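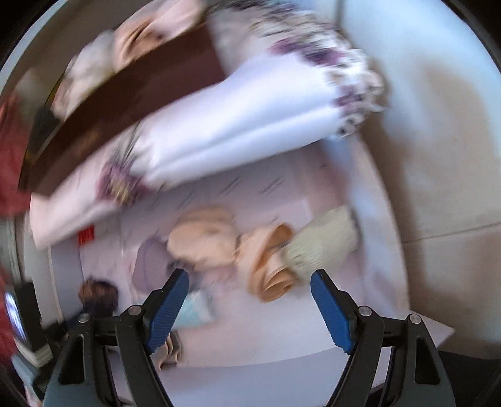 Can a machine put away the laundry in a normal house yet? Parts of it, slowly, with somebody nearby to take over when it gets stuck, and we are a good way off from leaving one alone with a full basket.

Notebook, December, soft goods bench. Writing this up before I forget what we agreed on.

Reece ran the small-item sort this morning with the hand-held gripper, blue ribbed pads on both fingers. Layout was the usual kind of mess: a lilac folded cloth, a crumpled tan one, a peach piece rolled up, something sage green and knitted, all on the white surface with the big floral fabric above them. I left him alone with it and worked on the folding policy.

Folding first. We gave the arm 10 hand towels, one at a time, laid flat. It folded 7 in half well enough that I would put them in a closet. The other three it pinched too far in from the corner and made a sort of tent. Tracey says a tent still counts if the towel ends up smaller than it started. I am not counting it.

Then the same towels dropped in a heap, which is how towels come out of a dryer. Got 2. The arm spends most of its time looking for a corner, picks what it thinks is a corner, lifts, and it's the middle of a hem. Then it puts the thing down and starts over. I stopped it at 400 seconds on the worst one. A person does that towel in the time it takes to read this line.

Nhung's view is that the heap is the whole chore and flat towels are a warm-up. I agree with her and have changed the bench sheet so flat and heaped are reported separately. Last month's numbers from the Junier arm had them mixed together and looked better than they should have.

Things that came up:

Pads. The ribbed ones grab knit fine and slide on satin lining. Parveen wants to try a softer pad with no ribs. Have her do it on the pillowcases only, so we have one change at a time.

Big pieces. Anything with a print all over it confuses the edge finder. It reads the border of a flower as the border of the cloth. Plain sheets are a lot better. Rodica has a patch for this on the Surnano branch, not merged, I have not tested it.

Small stuff mixed in. Socks and washcloths under a blouse or a sheet get picked up together with it and dropped wherever. The planner has no idea it is holding two things - weight on the wrist should tell us, but the reading is too noisy with cloth swinging around.

Speed. Carnegie asked in the call at 2 whether this would be useful on their packing floor. Told them no for garments. For flat bagged items, maybe, with a fixed camera and a person on exceptions. They already have that working with plain suction so I don't know what we would add.

Isiten still want a video of a full basket done start to finish. I am not going to cut one together out of the good runs. If they want to see the current state they can come stand at the bench for an hour.

To do:
Rerun heaped towels with the lights moved, shadows in the folds are bad after lunch.
Reece to label the takes from this morning and mark the blurry stretches.
Ask Nhung where the second wrist sensor went.
Order more pads. Left one is starting to peel on the Junier.

Stopped at 5.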